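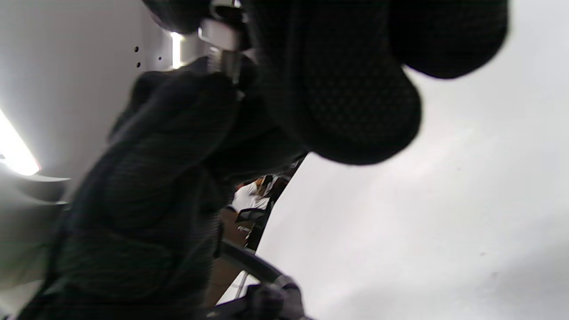

Black mesh padding, glove on, buckle up at the top.

Mesh padding hoards crumbs the way my uncle hoards jam jars. Undo any buckles first, then go over it with the soft brush on the vacuum, lifting each padded bit by its edge to reach the folds. Sponge with warm water and a drop of washing-up liquid — a drop, Pieter. Wipe metal parts dry straight away. Leave it on an airer for 11 hours, longer in February, and keep the cat elsewhere.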